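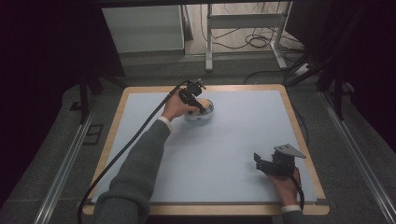
The glass bowl on the long-suffering worktable, with one round, peach-colored thing in it.

The Bowl Table at Malmont

I've wanted to give this table its own page for ages, so here it is! We set it up in November in the back room at Malmont, and it has turned into my favorite spot in the building. The top is a big pale board, somewhere between blue and white depending on the time of day, set into a light wooden frame. Brenda Garside picked the board (I voted for green, and I was wrong).

What I love is how good glass looks on it. A clear bowl nearly disappears, then the rim catches the light and there it is again, with a faint shadow underneath. Put one bit of color inside and you can't look at anything else.

The bowl came out of a box of 48 pieces of glassware that Cyril Lightfoot brought over from the old Vindden shop, all for 19 dollars. It's shallow, so things are easy to reach, and we use it for sorting and for picking things up and putting them down again.

More tables to come, including the tall one by the window, as soon as Cyril finishes sanding it. If you have spare clear bowls, the wider the better, leave them at the front desk before 5. We'd be thrilled to have them!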